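Household Textiles Reuse Programme
Progress report to the funder, 2019-03-10
Prepared by Kosmas Galanis, Programme Manager

The programme continues to operate from its two sites, Judham and Rullham. In the period since October, 46 households have registered to receive bed linen and towels, against a target of 40 in the grant agreement. Referrals from Dorow remain lower than planned, and a meeting with the housing office there has been requested.

Mending classes began at Rullham in the new year. Attendance stands at 23, with 3 places held for late referrals. The Judham class has been delayed — the lease on the upper room was signed later than expected — and will now open in the next quarter.

Spending is within budget. The transport line is underspent by around 2 per cent, and we ask permission to move this sum to laundry costs, which have risen at both sites.

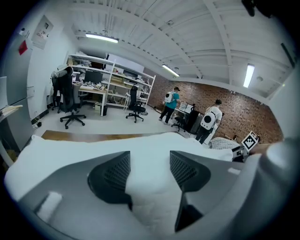 Materials and Sorting

White cotton remains the item most often requested. The supply agreement with Wubshet has been renewed on the same terms, and the revised sorting guide is attached as Annex B.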